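Washed-out patch on a pale wood table, refinish or leave it?

Posted by steseo_kitchen, May 13, 2019

I bought a used table with a really light top and I love it, but there's a spot in the middle that looks whiter than the rest. Some days I see it, some days I don't! I wiped it with dish soap and a soft rag and nothing changed. Do I have to sand the whole thing? I've never sanded anything bigger than a birdhouse.

pramixmom

Put mayo on it overnight. Worked on my coffee table. 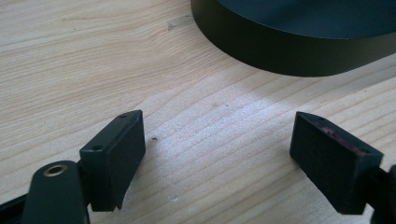 Villano Home & Hobby Club, Furniture Care Board

sandu_bench

Please check the light before you do anything. Pale blond wood with wavy grain can go nearly white where the light lands, and then you're chasing a stain that was never there (I did this for 2 evenings, ugh). Pull the shade, or turn the table, and look again. If the spot moves, you're done.

If it stays put, try a hidden bit underneath first. I'd go 100 grit only if the finish is really shot, and always along the grain, even where it curves. Don't jump to 600, it barely cuts. And skip the mayo, mine smelled like a sandwich for 12 days.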